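Cimgate Clothes Afternoon – Gallery

Quick page, more words when I get a minute. Thursday, the folding and mending day, or as much of it as we got through before the light went. The pile started the week on the chair, moved to the floor, and ended up on the bed where at least you can't walk past it. Plan was simple – fold what's fine, fix what isn't, bag the rest for the Lungu Street swap. Plan mostly held.

Thanks to Dzifa Akolgo for the folding lesson and for the loan of the big scissors (they're in the hall, come get them). If you're here from the Walance newsletter, hi, the sewing pages are in the menu on the left.

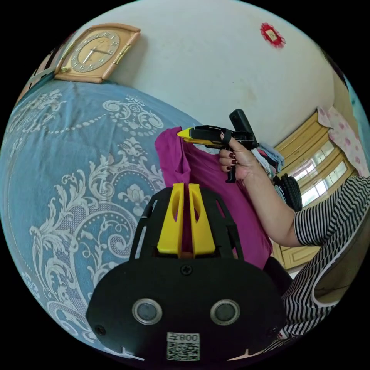
Page last changed: November, 9:40 pm

Glue gun out, over the magenta one. Yellow nozzle, dark red nails. I know, I know, sewers will write in. Go ahead, the inbox is open.

Few notes for anybody doing the same with a T-shirt:

Glue is fine for trims and patches, not for seams that pull. Seams get thread.
Card inside the shirt first or you'll stick front to back. Done that twice.
Little dots, not a line. A line dries stiff as a ruler.
Leave it overnight before it goes anywhere near the wash, and wash it inside out on cool.

Folding is Dzifa's way – sleeves in, bottom up, then in half again so it fits the shelf. Takes a few goes before the edges line up. Stripes are easiest becuase you can see when you've gone crooked. Thin slippery stuff is the worst, I just roll it and hope.

Final count for the swap was 32 pieces, over 1000 for the whole street so far according to the sheet on the door, so keep them coming. Barkoline bags are under the stairs, please use those and not the thin ones, they split.

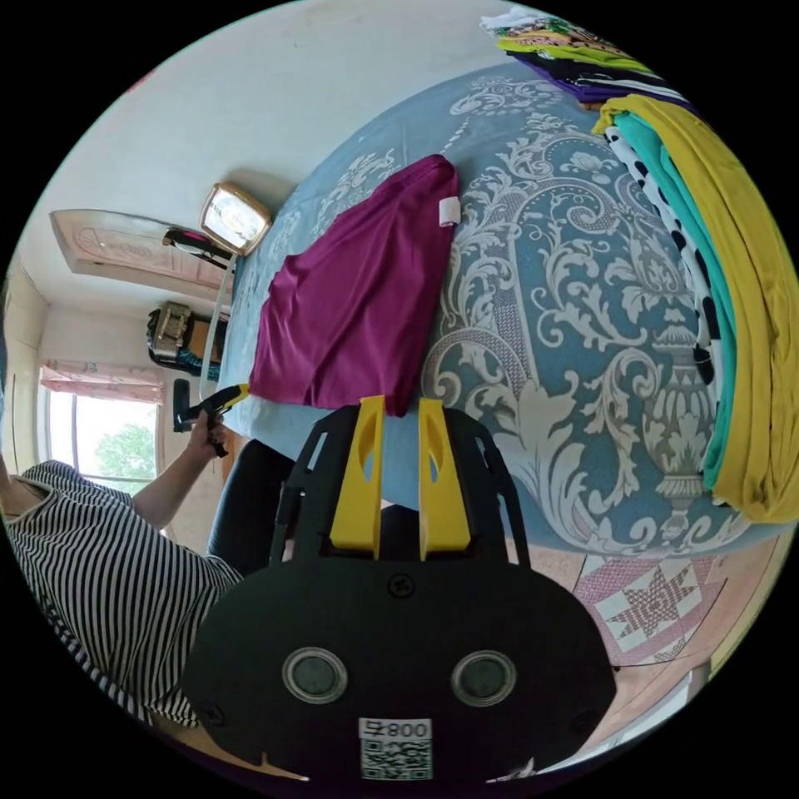 Magenta tee folded on the blue bedspread, mustard and teal stack on the right

Still to do: the sock box, two zips, and the coat with no buttons left. If anyone has four big brown buttons that more or less match let me know. More pics next time, I'll try and get teh finished shelf too.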